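Room Opening Checklist, Children's Craft Room, Prandville branch
With comments from the February inspection

Please read the comments also, not only the results. Where it says "repeat", the same point was written in the previous inspection and is still open.

Result codes: OK / OK with comment / Not OK / Not checked

1. Entrance and exit ways

1.1 Main door opens fully and stays open on the hook. OK
1.2 Second door to the yard is unlocked from inside during all sessions. Not OK
Comment: The key was turned at 9:30 in the morning when I came. Children were not yet in the room, but the session leader told me she normally unlocks it "when it gets warm". It must be unlocked before the first child enters, also in winter. Repeat.
1.3 Way between the tables and the door is free. OK with comment
Comment: Free on the day. The coat rack stands very near to the limit line on the floor. If there are many winter coats, they hang over the line. I ask to move the rack to the long wall.
1.4 Exit sign is lit. OK

2. Floor and furniture

2.1 No loose edges in the floor covering. OK with comment
Comment: One edge near the sink was fixed with tape. Tape is accepted until the next inspection, then it should be glued.
2.2 Tables stand firm. OK
2.3 Chairs: no cracks, no missing feet. Not OK
Comment: From the 19 small chairs, 2 have a crack in the seat. I put them in the corridor with a note. Please do not bring them back because there are not enough chairs. The Sturkport branch has spare ones of the same height and they agreed to lend.
2.4 Tall shelves are fixed to the wall. OK
Comment: This was Not OK last time. Thank you for doing it so quickly.

3. Scissors, knives and other sharp things

3.1 Children's scissors have round ends. OK
3.2 Scissors are counted before and after each session, and the number is written on the sheet. OK with comment
Comment: The box should contain 14 pairs. It did contain 14. But the sheet had no entry for Monday, so I cannot know if it was counted that day. An empty line on the sheet is treated as not counted.
3.3 Craft knives are in the locked drawer, for adults only. OK
3.4 Hole punch and stapler are kept above child height. Not OK
Comment: The stapler was on the window sill. Staples were also in the paper tray where the children take the colored sheets. A small child can put such a thing in the mouth very fast. 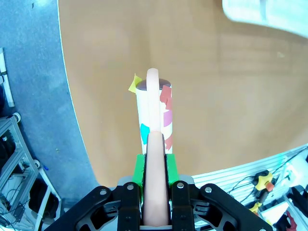 4. Glue, paint and other liquids

4.1 All bottles have the original label. Not OK
Comment: Under the sink I found a bottle without label, with a white liquid. Probably it is school glue, but I am not allowed to guess and you are not either. It was thrown away in my presence.
4.2 Glue for children is water-based. OK
Comment: Zemia glue sticks, bought by the main office. Please continue with the same ones so that we do not need to check a new data sheet.
4.3 Hot glue gun is used only by adults, at the side table. OK with comment
Comment: The rule is known to everybody I asked. It is not written on the wall. A sheet of paper with big letters is enough.
4.4 Cleaning products are locked. OK

5. Electricity and heating

5.1 Sockets below table height have covers. OK
5.2 No extension cord is connected to another extension cord. Not OK
Comment: The radio and the laminator. Repeat. The laminator should have its own wall socket, and the radio can run on batteries.
5.3 Heater cover is in place and not hot to touch. OK
5.4 Nothing is drying on the heater. OK with comment
Comment: Nothing on the day, but the old paint marks on the cover show that it is done sometimes. Use the Gazi drying rack, it was bought for this.

6. First aid

6.1 Box is complete and in date. OK with comment
Comment: Complete. The eye wash is valid for 2 more months, please order already.
6.2 Accident book is in the room. OK
6.3 List of allergies is up to date. Not checked
Comment: The list was in the office and the office was closed.

Summary

The room can be used. Points 1.2, 3.4 and 5.2 must be corrected before the next session, and the branch should confirm this in writing. The other open points have time until the next inspection. Item 6.3 I will check separately.

Signed copy: folder in the corridor, second shelf.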